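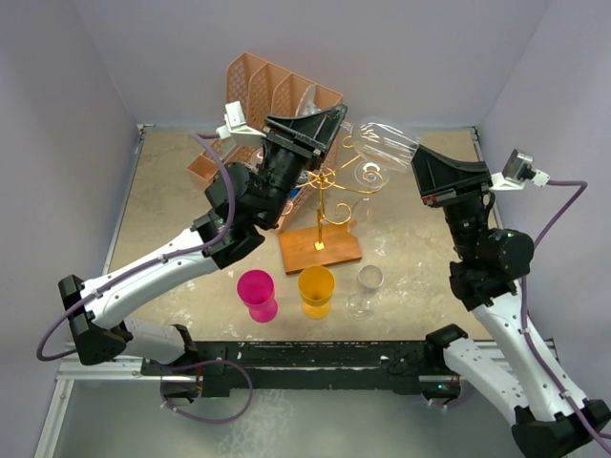 Hatbridge Community Kitchen
Progress report to the Yakubu Fund
January 2018

Prepared by Araba Tetteh, program manager

Summary

The training kitchen has been open to students since November. The first group has finished the food service course and the second is halfway through. Spending is within the budget you approved, apart from the ventilation work described below.

Training

The course covers food safety, knife work, table service and basic stock control. Delali Issahaku teaches the kitchen sessions and Mariama Agbeko teaches table service. Five students from the first group have found paid work, two of them at the Sarkow hotel and the others in school cafeterias. We are still in touch with the rest and will report on them next time.

Attendance was good in the mornings and weaker in the evenings. Several evening students told us the last bus leaves before class ends. We have moved the start time up by half an hour for the second group and attendance has improved.

Meals

Students cook a community lunch as part of their training. We served 2859 meals in the period against a target of 3000. The shortfall comes from the week we closed for the ventilation work. Zuweira Fiadzo keeps the meal records and can send them on request.

Building and equipment

The inspector asked for a larger extractor hood over the main range. Britum did the installation at a cost of $3423. We had budgeted for a repair only, so the difference was moved from the furniture line with your approval. The dining room chairs will be bought later in the year.

The second dishwasher is in and working. The walk-in cooler needs a new door seal, which is on order.

Staffing

Fiifi Amegashie joined as kitchen assistant and has completed his food safety certificate. We have not yet filled the part-time job coach position. Two people applied and neither could work evenings. We will advertise again with more flexible hours.

Next period

We plan to finish the second course, start a third, and agree work placements with at least two more employers. We would like to discuss moving the unspent job coach salary into student travel costs. A revised budget is attached for your comments.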